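Uson Hand-Held Gripper, Soft Goods Kit
Item 3157

The Uson is a two-finger gripper you carry by hand, sold for recording household jobs such as folding and sorting clothes. We stock it with spare fingertip pads and a printed copy of the Grosutby handling checklist. Weight: 519 grams. Price: $1300.

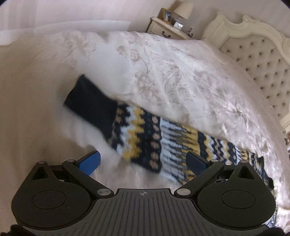
Standards claims deserve a hard look before you order. Vusero and Mohamedi both advertise hand tools as "built to safety standards" without giving a number or an edition. Ask for both. A rule written for a powered arm in a fenced cell says very little about a tool held over somebody's bed. It says even less about knitwear, and a patterned sleeve with a plain black cuff, lying across a shiny bedspread, gives you two fabrics that ought to be tested separately. A pass on cotton towels doesn't cover either one.

The Grosutby checklist is voluntary. No outside lab stands behind it, and we don't treat it as a certificate. It does ask for some sensible things:

Check pads for grit and rough edges before each session.
Close on a scrap of the same fabric first.
Log snags, including small ones.
Stop if a pivot feels stiff.

Spare pads, per pair: item 166

Page updated January 13, 2018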